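The Pickle Shelf, Such As It Is

There are 40 cucumbers on my kitchen counter, and I planted two vines. I mention the number of vines because everyone I've complained to has asked, in the tone you'd use with a man who has bought a third boat.

The seed packet said "Vusetti, compact habit." My Vusettis have gone over the fence, up the downspout and into the hedge, where one fruit reached the size of a rolling pin before I found it. We've had cucumber salad, cucumber sandwiches and a cold cucumber soup that the household ate politely and has not brought up again. So it's pickles.

I am not a natural pickler. My first batch, years ago, was made from a recipe card my neighbor Dymphna Kinsella wrote out for me in pencil, and I read a 2 as a 7 in the salt line. Those pickles could have de-iced a driveway. Dymphna ate one in front of me, all of it, and said it had "a lot of character." I've been trying to earn back her respect ever since, and this year I think I'm close.

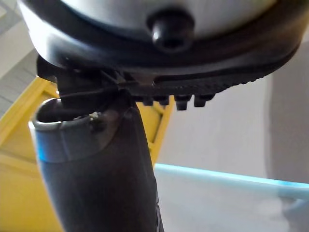 Fridge pickles first

If you've never made a pickle, start with the kind that lives in the refrigerator. There's no canning, no boiling of jars, and no lying awake listening for lids. You make a hot brine, pour it over vegetables, let it cool and put it in the fridge. That's the whole thing, and I still managed to get it wrong twice.

My brine for two quart jars goes like this:

2 cups white vinegar (5 percent acidity, it's on the label)
2 cups water
2 tablespoons pickling salt
1 tablespoon sugar
A good fistful of dill, heads and all if you've got them
4 cloves of garlic, smashed
1 teaspoon mustard seed
A few peppercorns

Bring the vinegar, water, salt and sugar to a simmer and stir until it goes clear. Divide the dill, garlic and spices between your jars, pack in the cucumbers and pour the brine over while it's hot. Get everything under the liquid. Leave the jars on the counter until they stop being warm to the touch, then lid them and into the fridge they go.

Three days is the minimum. I know what you're going to do, which is open one tonight. It'll taste like a cucumber that has been told about vinegar. Wait the three days.

The crunch problem

A soft pickle is a sad thing, and I've made enough of them to have opinions. Use small cucumbers, and use them the day you pick them if you can manage it. Cut a thin slice off the blossom end, the one opposite the stem, because there are enzymes in there that turn the rest to mush. Then soak the lot in ice water before you start. I give them 15 minutes if I'm impatient and a couple of hours if I've forgotten about them — and the forgotten ones are always better, which I try not to take personally.

People will also tell you about grape leaves. Lutz Gerlach, who has the plot behind mine and grew up in a house with a pickle crock in every corner, swears by one leaf per jar. I ran a side-by-side last summer and couldn't tell the jars apart. Lutz could, or said he could, but he'd watched me label them.

What about the rolling pin? Peel it, scoop out the seeds with a spoon and cut what's left into chunks for relish. I wouldn't put anything that size in a jar whole, even if you own a jar that would take it.

Other things that fit in a jar

Once you've got brine on the stove it seems wasteful to stop at cucumbers. Green beans do very well, blanched for a minute first. Radishes turn the whole jar pink and smell like a gym bag, though they taste fine. Red onions are ready in an hour and have improved every sandwich I've eaten since April. Carrots need to be cut thinner than you think.

I would skip zucchini. I know you've got zucchini. Everyone's got zucchini. Leave it on somebody's porch after dark like a decent person.
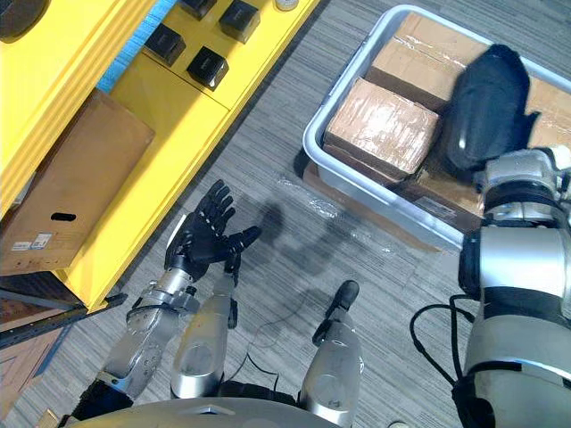 Can I reuse the brine for a second batch?

Once the first pickles are gone, that brine has been watered down by everything that sat in it, so I don't trust it to keep fresh cucumbers safe for weeks. I use the leftovers in potato salad, or I'll drop in some sliced onion and eat it within a couple of days.

How long do they keep? Mine are at their best for a month and still good for a second. Keep them cold the whole time and use a clean fork, and if a jar goes slimy or smells off, throw it out. None of this applies to jars meant for the pantry. For those you need a tested canning recipe and a proper water bath, and I'm not the person to teach you, given the history with the salt.

I took a jar over to Dymphna yesterday. She held it up to the window, turned it around, and asked me to read her the salt line out loud. I've been told I'll hear by the end of the week. Meanwhile there are five more cucumbers by the back door that I swear weren't there this morning.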